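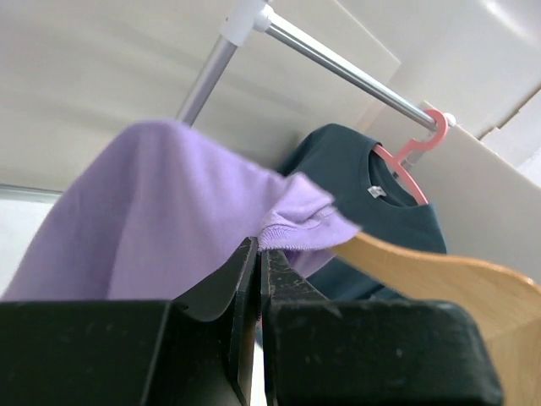
Promby says a rule that needs a ruler will not be followed, and wants the grip offset dropped from the draft. I disagree. The offset stays, but as a mark on the finger pads and not a number in the text.

10/05/2025. Rev 4 of the garment handling rules, second pass.

Section 2, grip point. Knits may be taken at a ribbed edge if the edge is sound. Where threads are already loose, log the edge condition before the pull. Bandetti wants a photo per pick. At 2,250 picks since September that is too many to review, so I wrote in a sample of 200.

Section 3, table work. One garment under the gripper at a time. Any second garment stays clear of the working area — no overlap, no touching folds.

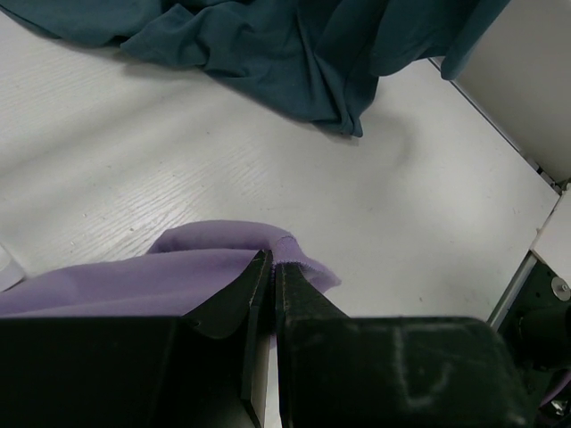 Section 4, stops. The September log has 19 stops with no cause entered. From now on a blank cause field voids the run. Risten objected, then accepted it with a code for "unknown."

Pad inspection is set at 1,000 cycles, wipe and check for scoring. The old text said "regularly," and each shift read it differently.

Open: wording on frayed hems, and whether Ghiță signs before or after the trial.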